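Terari abre en Clencombe un taller para enseñar tareas a los robots con las propias manos

CLENCOMBE, abril. Terari tiene la alegría de anunciar la apertura de su nuevo taller de demostración en Clencombe, un espacio pensado para que personas sin formación técnica puedan enseñar una tarea a un robot de 2 brazos, ya sea guiándolo con la mano o manejándolo a distancia con los mandos Clurel.

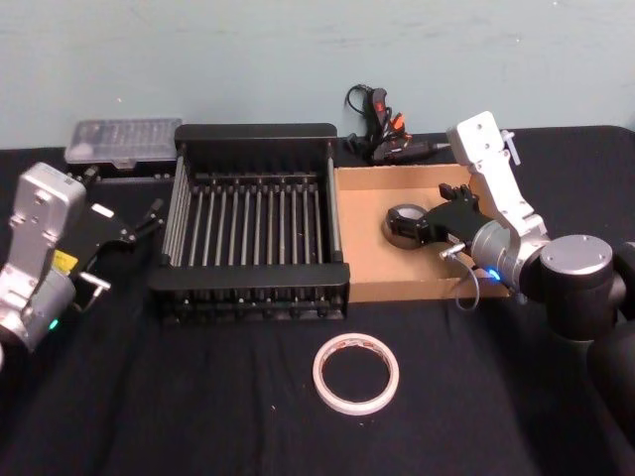 El programa, que hemos bautizado con el nombre de Xue, parte de una idea que nos acompaña desde hace mucho tiempo: quien mejor conoce un trabajo es quien lo hace todos los días, y merece poder explicarlo a su manera. Por eso empezamos con cosas de andar por casa, como rollos de cinta, una bandeja de cartón y un escurreplatos negro, que cualquiera reconoce y que, sin embargo, obligan a pensar despacio cómo se cierra una pinza sobre un objeto redondo. Durante la fase de preparación, 42 vecinos y vecinas de la comarca pasaron por la mesa y grabaron 3.597 demostraciones, y a todos ellos les damos las gracias de corazón.

Los mandos Clurel transmiten a cada brazo el movimiento de quien los sostiene, con sus dudas y sus correcciones incluidas. Nos gusta conservarlas, pues una demostración en la que la persona rectifica a medio camino también enseña.

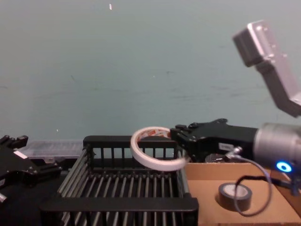 Cómo participar

Las sesiones son gratuitas, se hacen en grupos de 4 personas y comienzan a las diez de la mañana. No hace falta experiencia previa, solo un poco de paciencia y ganas de probar (¡y de repetir!). Las inscripciones se recogen en la recepción del taller.

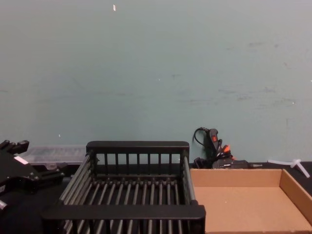 Terari ampliará el programa a lo largo del año con tareas nuevas, algunas propuestas por los propios participantes, que nos han traído más ideas de las que esperábamos. En la mesa conviven el escurreplatos, una caja de plástico transparente y hasta una pistola de cola termofusible, y cada visitante imagina enseguida un ejercicio distinto. Las grabaciones de la fase de preparación se pondrán a disposición de las escuelas de Clencombe que lo soliciten.

Contacto para prensa: oficina de comunicación de Terari, Clencombe.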